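Home | Coursework | Projects | Contact

Sorting the Key Drawer: Project Report
Aoi Hosoda and Zsolt Jakab

The keys at Pilar House were kept in one drawer, and the rings had hooked into each other. We set out to separate them and give every key a tag — 55 keys in all.

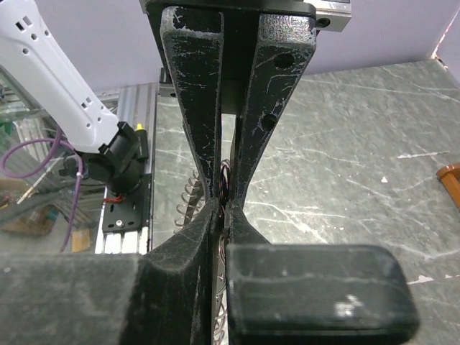
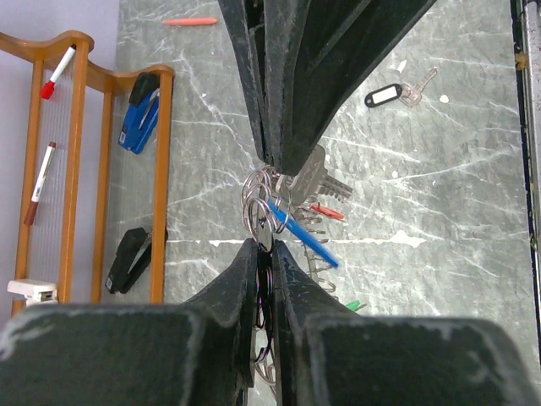
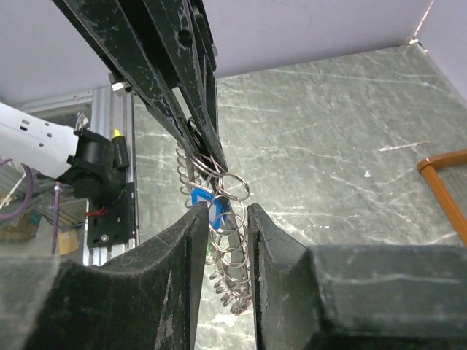 Metal rings and coils at the sorting stage.

Why do split rings tangle?
The open end of one ring catches the next, and movement pushes it further in.

We worked in pairs for two afternoons in October. Tagging was quick — untangling took most of the time.

Contact: Wakana Fujimoto | © Pilar House Projects | Back to top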